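To: gripper-users list
Date: Saturday, August 25, 2018
Subject: Re: Parallel jaw or linkage fingers for bin picking?

On the list, an Ollau user wrote:
> We are choosing between the Puven parallel jaw and the Dirkard
> linkage gripper for picking blocks out of a metal bin. Has anyone
> run both on the same arm? Mostly worried about parts that lie
> against the walls, and parts on top of each other.

We ran both in April, same arm, same bin, same controller settings, 500 picks each. Short version: the Puven is easier to set up and the Dirkard is better in corners.

Out in the open the two were hard to tell apart. Against the front wall the Puven body is too wide, and the arm stopped on a force limit 8 times. The Dirkard did that once. It did pinch two blocks together more often when they were crossed – our planner takes the top one and does not look at what is under it.

Some notes, in the order you will run into them:

1. Controller. The Puven worked with the stock driver. For the Dirkard we needed the Rivadeneira I/O board, and the manual leaves out parameter 3041 (close timeout). Ours is set to 5 seconds.

2. Cables. Leave more slack at the wrist than you think. Run the full range of the last joint by hand before you tie anything down.

3. Bin. Clamp it. A small shift is enough to spoil the wall picks. Our bin is gray metal with a scuffed floor and a sloped panel at the back, and blocks end up lying on the strip where the panel meets the floor. Red-brown and dark green blocks both go in.
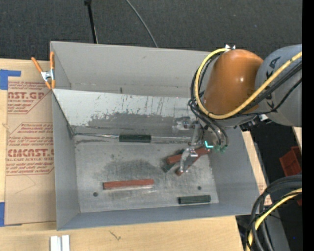 4. Camera. Fixed is fine for either gripper. The worn patches on the metal gave us false edges until we lowered the exposure.

I can post the pick logs if they are of use. They are plain text, one line per pick.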